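Lists > Claltley Shared Workshop > trurkus-build > Message

Subject: Re: [trurkus-build] Cube tracking drops out near the wrist

On Thursday, list member wrote:

> I printed a second set of cubes on the Strickland and the pose still
> jumps when I turn my right hand outwards. Left is fine. Exposure is
> fixed, 800 lines in the log are marked "no marker". Is it the
> cube or the solver? I would sooner not reprint again.

I doubt it is the cube. I went through your log and the gaps fall in blocks of 15 frames or more, which is too long for motion blur. It looks like the solver losing one face and refusing the next because the corner error is over the limit. Two things to check before you reprint.

First, the face order in the config. The Tastum branch numbers the faces clockwise from the wrist side and the main branch does not. If you copied the left file across and changed only the name, the right cube will solve correctly on one face and flip on its neighbour. That would match what you see.

Second, the marker border. The detector wants a clear white margin round each black pattern. If the paper was trimmed close, or the edge of the cube is in shadow, it will drop that face first.

The layout I am using is one cube per gripper, white with black patterns, left one at the base of the fingers just above the wrist. Fingers are the two-piece type with black pads on the inside.

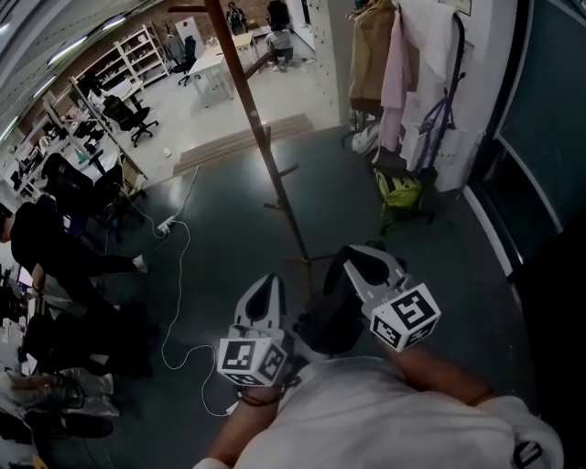
With that arrangement I recorded 3000 frames and lost 1136 before correcting the face order. I have not rerun the full set since – only a short test, which had no flips in it. I will post the new figures when I have them.

Leave exposure where it is for now. Changing it at the same time as the config will make the logs hard to compare. If the fault stays after the face order is fixed, send me the right-hand config and one log with the hand turned slowly through a full rotation, no gripping.

The spare pads are in the Trurkus drawer, second from the top.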